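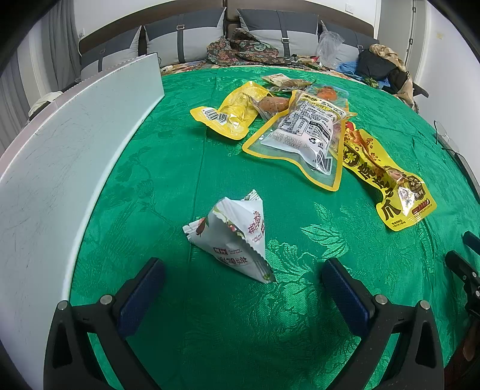

I've been trying to get the snack cupboard under control since the move to Bristden, and this month I finally did it. It took most of an afternoon, and I used the big table because the kitchen counter in this apartment is too short to lay anything out on. The green cloth stayed on. It has flowers woven into it and a shine that makes everything slide a little, but it wipes clean and I didn't want to fold it up and iron it again afterward. The small white packets with the pointed corners, the ones with the reddish-brown fruit and green leaf printed on them, were what got me started. They don't stack or lie flat, and they won't stand in a row. Every time I opened the cupboard door, one of them fell on my foot.

The cupboard itself is narrow and deep, with two fixed shelves. It was built for plates, I think. Whoever lived here before left shelf paper in it, which I pulled out in the first week, and then I put all the food in on moving day without thinking. Flat things went under round things. The vacuum-packed snacks went in as one heap, and they stayed as one heap until now. I'd buy more on the way home because I couldn't see what was already there, and the new ones went on top.

Most of it comes from the grocery on Polley Street, with a few things from a shop near my old place that I stocked up on before I left. I don't read much Chinese. I know the characters for a few flavors and the rest I go by the picture, or by the feel of the package. That's been fine for eating and not very good for putting away. A clear pouch with a yellow border and a whole panel of small print on the back tells me plenty if I sit down with it and a phone, but in a dark cupboard it's just another slippery bag.

The first thing I did was take everything out. I don't always do it that way. With clothes I go drawer by drawer, because if I empty the whole closet I lose heart halfway and end up sleeping next to a mountain. Food is different – there's less of it than you fear, and you want the shelves bare to wash them. I used warm water with a little dish soap, then a dry towel, then left the door open while I worked on the pile.

After that I went through the dates. Some of these packages have two, printed as one long run of numbers with the year first, then the month, then the day. Once you know the order it's easy to read. I take the earlier one as the day it was made and the later one as the day it should be eaten by, but I check the label when I can, since not every maker does it the same way and some print one date and a number of months instead. The big yellow-bordered pouch has 20260115 and 20260614 on it, so I have until the middle of June, and it went into the pile for eating first.

I made three piles in the end. Eat soon, eat whenever, and give away. The give-away pile was mostly things I'd bought once, tried, and kept out of stubbornness. There's a spicy one that I have never managed more than a bite of. I had four of those, somehow. They went into a paper bag and I took them to work, and the bag was empty when I passed the break room after lunch.

A few packages had no date I could find at all. I looked along the seams, since that's where it usually hides, pressed into the crimp instead of printed. Tilting it toward the window helps. For two of them I found nothing, and I threw them out. I don't like doing that, but I couldn't remember buying them, and that probably says enough about how old they were.

Then came containers. I had been putting this off because I didn't want to buy any. I've moved enough times to know how many plastic bins I own already, and they're always the wrong size for the shelf in question. I measured first this time. The shelves are deeper than my arm to the elbow, so anything at the back is gone unless it sits in something that pulls out. I ended up buying a pair of long Clekix bins, the kind with a handle cut into the front. One holds the flat vacuum packs, standing on edge like files. The other holds everything with a bad shape.

The standing-on-edge part took some fiddling. A vacuum pack with something bulging inside doesn't want to stand. It leans, and then the next one leans on it, and by the end of the row they're all lying down again. What worked was putting the largest pouch at the front and the largest one I had left at the back, and wedging the thin ones between. When I've eaten down through the middle I suppose the whole row will fall over and I'll have to fix it. A folded piece of cardboard would do the job if I remember to cut one.

The pointed packets I gave up arranging. They're loose in the second bin and that's fine. I tried fitting them together, point up and point down, which looks like it should work and does for the first few, and then there's a gap that nothing fits into. I spent longer on that than I want to admit. At least the bin has sides, so they can't get out on their own.

There was also a 1000 gram bag of rice at the very back, unopened, which I'd forgotten about completely. It had been living behind the snacks since moving day. In the meantime I'd bought another one. Both are now in the tall jar, or as much of them as fits, and the remainder is in the bag with a clip on it.

I wrote a short list and taped it inside the door. It isn't an inventory. I've tried keeping an inventory and it lasts until the first evening I'm hungry. It's only a list of what to eat soon, with the month next to each thing. April has two lines, and one of those is already crossed off. When they're all crossed off, I'll take the list down and go through the bins again, which should be a quick job now that there's less in them.

The other rule is that I look in the cupboard before I walk to Polley Street. I've kept to it for two weeks. Last time I still came home with a package I hadn't planned on, but it was a kind I didn't already have, and it fit in the bin.

The table took longer to clear than the cupboard took to fill. There were crumbs from one packet that had split at the seam, and they'd worked their way into the weave of the cloth along with some oil, so it had to be washed after all. I did it in the tub with cool water and hung it over the shower rail. It has a long crease that I can't get out. It was there when I unpacked it, and I've ironed it once on low with a dish towel over it and made no difference. I may try again from the back with a damp towel, or just put the fruit bowl on it.

Next is the cabinet under the sink, where I have been keeping an Ibarra box from the move that still has tape on it. I know there are light bulbs in it and the good scissors. I don't know what else. I'll do that one on the floor with an old sheet down, so I don't have to wash the tablecloth twice in a month.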